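The Inheritance

My aunt Souad Kabbaj left 700 dollars to the cat shelter, the apartment to my cousin, and to me and Nesma Nasr jointly, her buttons.

"Jointly," said Nesma, on the phone. "What does that mean, jointly? Do we each get two holes?"

Nesma had been my aunt's neighbor for longer than I had been her niece. She had opinions on the buttons. She had opinions on the will, the flowers, the coffee after the funeral, and the lawyer's shoes, but the buttons brought out something deeper. There had been a coat, once. A green coat from Varano, back when Varano still had the shop with the brass doors, and my aunt had worn it to a wedding and come home one button short. She had blamed Nesma's dog. The dog had been dead for years now, so Nesma was speaking on its behalf.

"If that button is in there," she said, "I want it in writing."

I said I would bring everything over in September, when I had finished moving. It was a stupid thing to say. I have never finished moving. At the time I was living out of grocery bags and sleeping on a mattress I had bought from a man named Likus, who threw in a lamp and then called twice to ask for the lamp back.

So the buttons came with me from one place to the next, in a coffee can, and rattled every time a truck went by. Nesma called every couple of weeks. She never asked about the buttons directly. She asked about my health, and whether I was sleeping, and whether anything in my apartment happened to be round and green.

When I ran out of excuses I decided that at least I would arrive organized. You can't hand a woman like Nesma a coffee can. I went looking for something with compartments.
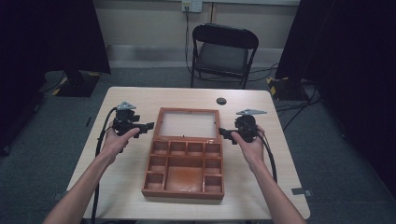
The Coat

Nesma opened the door before I knocked. She had put out the good cups, and she had invited Iman Shehata from the second floor as a witness.

"I don't know anything about it," said Iman Shehata. "I was told there would be cake."

There was cake. We ate it in silence, like people waiting for a verdict, and then Nesma wiped the table twice and told me to begin.

I had sorted them by color the night before – whites, blacks, browns, and a sad little group that had once been gold. Nesma went through them with the end of a teaspoon. She knew most of them by name. That was the cardigan from the year of the bad pipes. That was a blouse my aunt had borrowed from Shaimaa Mahrous and never returned, and Shaimaa had gone to her grave mentioning it. Iman Shehata had a second slice.

The green one was in with the blacks. I had sorted by lamplight, on account of giving in about the other lamp.

Nesma held it up to the window for a long time. It was big and ugly and still had a bit of thread in it, cut clean.

"Scissors," she said.

"It could have been –"

"A dog does not own scissors."

I had to admit this was true. Iman Shehata, asked for her view as a witness, said that in her experience it was true as well.

"She cut it off herself," said Nesma. "She hated that coat. Her husband picked it out. She cut it off so she would never have to wear it again, and she let me apologize. I bought her a scarf! I kept that poor animal inside for a month!"

I thought she might cry. I reached for her hand and got the teaspoon instead. Then I saw that she was laughing, with her mouth shut, so hard that the cups were moving.

She kept the green button. I got the rest, and what was left of the cake, which was mostly plate. At the door she asked me what had become of the coat.

I told her I was pretty sure my cousin had it.

"Good," said Nesma. "Tell her it's missing a button. Tell her it was the cat."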